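Desk Work and Neck Comfort Among Second-Year Students
Project report, Module in Applied Health Studies
Author: Toivo Heinonen
Submitted: 2023-01-18
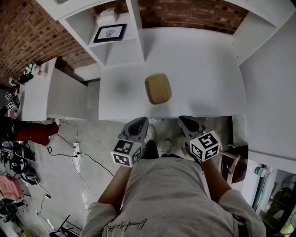 1. Introduction

Students in the Faculty of Social and Health Studies at Vandport College spend a large part of the week seated at a desk. Lectures take up the smaller share of that time. Reading, note-taking and the preparation of written work account for most of the remainder, and much of this is carried out in the Kokkonen Building, where the study rooms are open until late in the evening.

This report presents the results of a survey on neck and shoulder discomfort among second-year students, together with a short trial in which desk height and screen height were adjusted. The work was carried out during the autumn term as part of the assessed project for the module. The project was limited to one academic year group and one building, and the findings should be read with those limits in mind.

The following questions were set at the planning stage:

How often do second-year students report discomfort in the neck or shoulders after desk work?
Is the reported discomfort linked to the length of unbroken sitting, to the height of the desk, or to both?
Does a simple adjustment to the workplace change what students report over a period of four weeks?

2. Background

The general advice on seated work is well known and has changed little over the years. The forearms should be supported, the shoulders should be relaxed and the top of the screen should be near eye level. Regular changes of position are recommended in almost all guidance given to office staff. Students are seldom given the same guidance, and the furniture they use is usually shared by many people of different heights.

Laptop computers present a particular difficulty. The screen and the keyboard are joined, so that a comfortable position for the hands will normally place the screen too low for the neck. A separate keyboard solves the problem, but few students carry one. In the discussions held before the survey was drafted, several students stated that they had never altered the height of a chair in the building and did not know that the chairs could be altered.

The desks in the Kokkonen Building are of two types. The older desks on the ground floor are fixed. The desks on the upper floor are of the Promby type and can be raised or lowered by a hand crank beneath the right-hand side. The cranks are stiff, and some were missing when the rooms were inspected in September.

3. Method

3.1 Survey

A paper questionnaire was prepared and tested on a small group of third-year students, whose answers were not included in the results. Two questions were reworded after the test. The word "pain" was replaced by "discomfort", as the test group considered that "pain" would be answered only by those with a medical complaint.

The final questionnaire was handed out to 400 students at the end of compulsory lectures. A total of 300 completed forms were returned, giving a response rate of 75 per cent. Forms were anonymous. Respondents were asked to give their height, their usual place of study, the length of their usual period of sitting without a break, and the number of days in the past week on which they had noticed discomfort.

3.2 Diary

Respondents were invited to keep a sitting diary for two weeks. Each entry recorded the start and end of one period of desk work, the room in which it took place and a comfort score from 1 to 5, where 5 was entirely comfortable. The diaries that were handed in contained 1,968 usable entries. Entries without an end time were left out.

3.3 Adjustment trial

Twenty-four of the diary keepers took part in the trial. All of them normally studied on the upper floor. Twelve were shown how to set the desk and chair to suit their own height and were lent a laptop stand and a separate keyboard. The other twelve continued as before and were offered the same instruction once the trial had ended. Both groups kept the diary for a further four weeks.

The laptop stands were bought from Brandix out of the module's equipment allowance. The keyboards were on loan from the library.

4. Results

4.1 Survey

Of the 300 respondents, 154 reported discomfort in the neck or shoulders on at least one day of the past week. This is slightly more than half. Discomfort was reported more often by those who usually sat for more than ninety minutes without a break than by those who sat for shorter periods. The difference was present on both floors of the building.

Height was also of some importance. The tallest respondents reported discomfort more often than those of middle height, and this was clearest among those who used the fixed desks on the ground floor. The shortest respondents did not differ much from the middle group in respect of the neck, although a number of them added written remarks on tired legs and on feet that did not reach the floor. The questionnaire had not asked about the legs, which was an oversight.

4.2 Diary

The diary entries supported the survey on the question of sitting time. Comfort scores were high in the first hour and fell steadily after it. Entries made in the evening carried lower scores than morning entries of the same length. It cannot be said whether this was an effect of the hour or of the desk work already done earlier in the day.

One result had not been expected. Scores from the ground floor and the upper floor were almost equal, even though only the upper floor has adjustable desks. A note left in one diary offers a likely explanation: "I use the desk at whatever height the last person left it." Similar notes were found in several others.

4.3 Adjustment trial

The adjusted group recorded better comfort scores in the first and second weeks than the group that continued as before. In the third week the gap became smaller, and by the fourth week it was slight. When asked at the end of the trial, seven of the twelve students in the adjusted group said that they had stopped carrying the stand and keyboard on most days - the usual reason being the weight of the bag. The students who went on using the equipment kept their higher scores.

5. Discussion

The results suggest that the length of unbroken sitting matters at least as much as the furniture. An adjustable desk is of little value if it is not adjusted, and the trial indicates that instruction alone does not lead to a lasting change of habit when the equipment has to be carried from home.

The project has several weaknesses. The survey relied on the memory of the respondents over one week. The questionnaire was handed out at lectures and therefore missed students who attend rarely. The trial groups were small, and the students chose for themselves whether to take part, so that persons with an existing interest in the subject may have been over-represented. No measurement of posture was made, and all results rest on what the students themselves reported.

The timing of the trial should also be mentioned. The fourth week fell just before the submission of two written assignments, and the periods of desk work recorded in that week were longer in both groups. Part of the decline in the adjusted group may be due to this alone.

6. Recommendations

The following measures are put forward to the Faculty:

The missing desk cranks on the upper floor should be replaced and the remaining ones oiled.
A short printed guide to chair and desk height should be fixed to the wall in each study room.
Laptop stands and keyboards should be kept in the study rooms for use on the spot.
A small number of footrests should be provided on the ground floor.
Lecturers should allow a break of five minutes in any teaching period longer than one hour.

A repeat of the survey in the spring term would show whether any of these measures had an effect. Should this be done, questions on the legs and lower back ought to be added, and the forms should also be made available outside lectures.

7. Acknowledgements

Thanks are due to the library for the loan of keyboards, to the third-year students who tested the questionnaire, and to all those who kept a diary to the end of the trial. The questionnaire and the blank diary form are held in the module folder and may be borrowed on request.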